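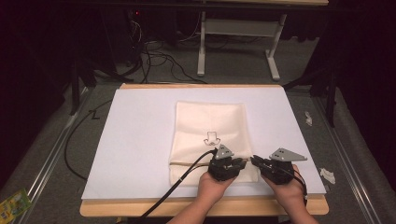 4. How the Releases Describe Stolen Property

The Lundonthorpe police put out 200 theft releases in the period we studied, and we read all of them, a task we don't recommend before lunch. Each was coded for how it described the missing goods. Rochelle Ferreira coded the full set, Hollis Ridgeway coded it again without seeing her sheet, and the two then met to argue about the word "dark."

Vehicles come off best. A stolen pickup is given its make, color, plate and, in one case, the state of its muffler. Bicycles get a color and a sigh. Bags, the most commonly stolen item in our set after bicycles, are usually "a bag." Only 13 releases said anything about how a bag closed, and two of those disagreed with the victim's own statement in the case file. The Zarley Street break-in produced four releases in which one suitcase was by turns black, navy, dark and "recovered."

Officers we interviewed were quick to point out that readers skim. They do. Still, the tips log suggests that callers who phoned about a bag were mostly responding to some small feature, when a release had bothered to supply one. Callers responding to "a bag" had also seen a bag. There are many in Lundonthorpe, and the desk sergeant has now heard about a good share of them.

We scored closures, fabric and trim separately, using the terms in the Amora coding guide, whose authors hold firm views on zippers. "Zipper" alone earned one point. Adding the color of the tape or the fabric it was sewn to earned a second.

Figure 1. Beige zipper with tan tape on white mesh fabric, a small white tab folded over one end.

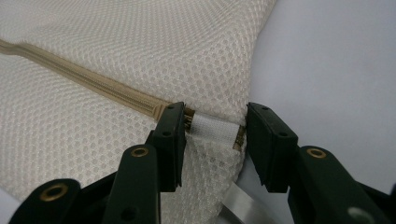
4.1 Agreement Between Coders

The coders matched on nearly every vehicle and on very few coats. Most of the trouble came from "distinctive," which appeared often and was never followed by what made the thing so. We dropped it from the scoring. Ferreira wanted to deduct a point each time it was used, and that version of the results is in the appendix.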